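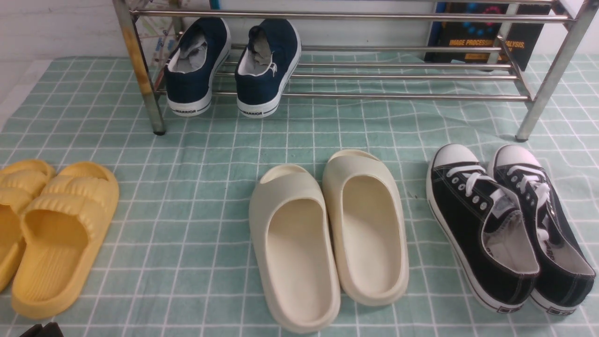 Owusu, workshop tutor, Brirnonel shared workshop

Session notes — shoe tidying arm, part 2

2 comments · 18 shares

Carrying on from the August handout. Arm is bolted up, base doesn't rock any more. Now the task itself.

Task: pairs on the mat go up on the rack. One shoe at a time, heels facing out, same way the navy WARRIOR pair is set on the bottom tier. Keep a small gap between shoes or the fingers won't get back out.

Order to try:
— cream slides first. Smooth, high sides, one wide band to grip.
— yellow slides next. Ribbed straps, so watch for slipping
— black canvas last. Laces are loose, tuck them in before a run. Vision will take a loop for an edge.

Mat: pale green with white grid. Grid is handy for checking positions by eye but don't calibrate off it, the cloth wrinkles. Pull it flat anyway.

Rack: chrome tubes throw glare at the camera. Turn exposure down before you touch the threshold. Mine was fine at 300, yours may differ.

Reach: 710 mm from base centre to the far end of the rack. Measure it yourselfs, the Lurkelach bracket moves it out a bit.

Gripper pads — the Plillunow foam ones, glued not taped. Leave overnight.

Log every run, failed ones too. Write down wich pair and which shoe. Bring the log and your spare servo horns next time.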